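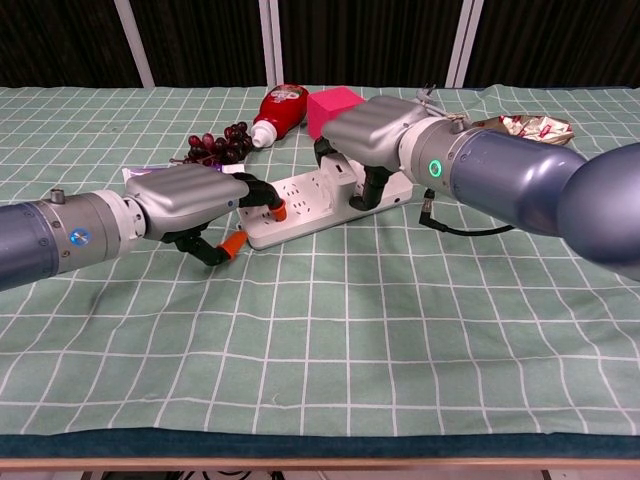

Text: die Redaktion vom Takel-Rundbrief | Rubrik Werkraum & Küche | Mai

Suchbegriff eingeben Suchen

Kurz und schnell, der Rundbrief muss heute noch raus. Thema diesmal: Tische. Genauer gesagt das, was auf Tischen liegen bleibt, und die Steckdosenleisten mittendrin.

Ihr kennt das. Trauben, eine Quetschflasche, eine angebrochene Tüte mit Clip dran, irgendein pinker Würfel, und dazwischen die weiße Leiste, quer über der grünen Decke. Geht bei uns im Takel genauso zu wie überall. Trotzdem ein paar Sachen dazu, weil nach dem letzten Rundbrief mehrere Fragen kamen.

Erstens, die Leisten. Wir haben jetzt fünf neue bestellt, bei Kerekes, zusammen 62 Euro mit Versand. Kommen in die blaue Kiste unter dem Fenster. Bitte auch wieder dahin zurück! Die alten mit dem Wackelschalter fliegen raus, wer noch eine zu Hause hat, mitbringen. Und keine Leiste in die nächste stecken. Stand schon mal hier, steht jetzt nochmal hier.

Leiste und Essen am selben Tisch: geht, aber mit Abstand. Saft, Ketchup, gewaschenes Obst auf die eine Seite, Strom auf die andere. Flaschen zuschrauben und am besten hinstellen. Wenn doch mal was ausläuft, Stecker raus an der Wand und erst dann wischen. Die Leiste danach nicht mehr benutzen, zettel dran und in die Kiste "Defekt".

Zweitens, Tischdecken. Die grünen mit den feinen weißen Linien sind beliebt, klar, man kann darauf prima ausrichten und Sachen gerade hinlegen. Gerade beim Zuschneiden von Papier ein Segen. Nur leider: drei Stück für alle Gruppen. Deshalb bitte nach dem Benutzen abwischen und rollen, nicht falten. Die Knicke gehen nie wieder raus, eine hat schon einen quer durch die Mitte, und alles, was man draufstellt, wackelt. Nachschub aus Illmont ist angefragt, Antwort steht aus. Heiße Töpfe und Klebepistole gehören nicht drauf, dafür liegen die Korkbretter im Regal.

Drittens, Snacks. Offene Tüten zuklipsen! Wir hatten im Winter Mäuse und wollen die nicht wieder haben. Clips sind in der Schublade links neben der Spüle, 40 Stück waren es mal. Jetzt sind es, na ja, weniger. Wer Clips in der Jackentasche findet, bitte keine falsche Scham. Obst darf offen stehen, aber über Nacht in den Kühlschrank, Trauben vor allem, die ziehen ab Mai sofort Fruchtfliegen an. Und was am Abend noch daliegt und keinen Namen drauf hat, wird gegessen. Alte Regel, gilt weiter.

Viertens, Kleinkram. Würfel, Bausteine, Stifte, Schachteln. Alles was nicht in eine Kiste gehört, kommt in den Korb neben der Tür und wird einmal im Monat ausgekippt. Bitte vorher reinschauen. Letztes Mal lag da ein Haustürschlüssel drin, der ist inzwischen abgeholt.

Noch was zum Vorhang im hinteren Raum: nichts daran festklemmen, keine Lichterketten, keine Zettel. Die Falten sollen Falten bleiben und der Stoff ist teuer genug gewesen.

Fürs Frühlingstreffen mit der Gruppe aus Wurnotbridge brauchen wir noch Obst und etwas zum Knabbern. Budget sind 400 Euro für alles, inklusive Getränke, also lieber mitbringen als kaufen. Liste hängt in der Küche, Salate sind schon genug drauf, Brot fehlt komplett. Aufbau ab 16 Uhr, Tische stehen dann schon, Decken und Leisten legen wir raus. Verlängerungskabel entlang der Wand und nicht durch den Gang, da wird getanzt.

Abbau direkt danach, wer kann, bleibt noch ne halbe Stunde. Spülmaschine schafft das nicht in einer Ladung, Geschirrtücher mitbringen wäre toll. Leere Flaschen bitte selbst wieder mitnehmen, der Kasten in der Ecke ist vol.

Fragen wie immer übers Brett im Flur oder per Mail. Nächster Rundbrief kommt vor den Ferien, Beiträge gern früher als sonst.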